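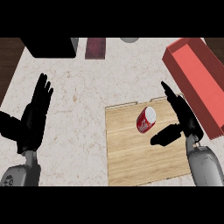 The simulated counter, both hands, can still lying on the board.

Print this page
E-mail this page

Mar 6, 2019

Budget day, or the start of it anyway, and I've had so much tea I may never sleep. Annick and I spread the quotes out over two desks and went through them line by line, which was lovely company if slow going. Romora want a deposit on the pair of arms and then an 18 week wait, so if we'd like them in the lab by July we're already behind! Hiebert can ship sooner, but their hands are priced separately – I'd missed that entirely, bless Annick for reading the small print – and the service plan only runs 21 months.

So for now we keep at it in the simulator, where a dropped soft drink costs us nothing. I had the grey arms up again after lunch, black hands and all, with the red box over at the back corner, and I kept thinking how much of our favourite setup is really a shopping list. Do we truly need a left hand in the first year, or could it wait for the next round of money? 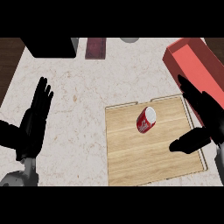 Brayden reckons we should buy both together or not at all, as the second arm always gets cut once the first one is working, and he'd sooner wait for Romora than end up with half a bench.

I do see his point. I've moved the left arm back into the main column and taken out the new desks, and I'll ring Corton about freight in the morning.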